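Lultasow Automation Safety
April 21, 2025

1/ Our revised code of practice for shared manipulation cells takes effect this month. It applies to every bench where two or more arms work over one surface. A short thread on what has changed, for site leads and visiting teams.

2/ Clause 4 covers sorting work with flexible packaging. Bags and film wrappers shift, fold and reflect light, and our older rules were written with rigid cartons in mind. Trays and bins must now be set out before the arms are enabled, and stay within the table rails.
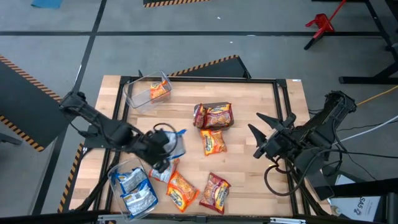
Two arms at the sorting table, with snack bags in the bins and on the wood.

3/ Floor marking comes under the same clause. Tape lines and hazard-striped edges must be kept clear of tools and loose packing. Anyone crossing a marked line tells the operator first and waits for a spoken reply. A nod does not count.

4/ The clause was drafted after a review of 2,852 logged runs across our sites. Of these, 244 were stopped by the operator. In 66 cases the written reason was a single word, most often "Ok", and this told the reviewers nothing. Stop reasons must now be a full sentence.

5/ Clause 5 deals with mixed piles. Items may overlap at the start of a run, but the pile must be recorded as it was found. Operators should not tidy it between attempts. If a package hangs over the table edge, note it in the log and carry on unless it falls.
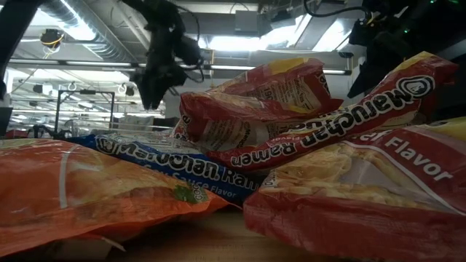
Words and pictures: Mali Bellis, Standards Office

6/ Food goods used in trials are test stock from the moment they reach the bench. They are not to be eaten, given away or put back in the kitchen cupboard. Split wrappers go in the waste bin the same day – please do not tape them up.

7/ Clause 7 is new and concerns cables. Every cable that hangs near an arm must be checked through the full reach of that arm, at slow speed, before the first run of a shift. The check is signed by the person who made it.

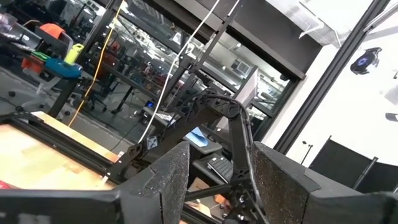

8/ The same check applies to finger pads. Look at both gripping faces, and replace the pair together if either is worn. Mixed pairs were allowed under the Celler guidance until April and are no longer accepted.

9/ Sites using the Cuvutine logging form may keep it, provided that the new fields for cables and pads are added. Paper copies should be held for 400 days.

10/ Questions on clauses 4 and 5 should go to Berwyn Pumphrey. Cable and pad questions come to me. Comments on the wording are welcome – please quote the clause number.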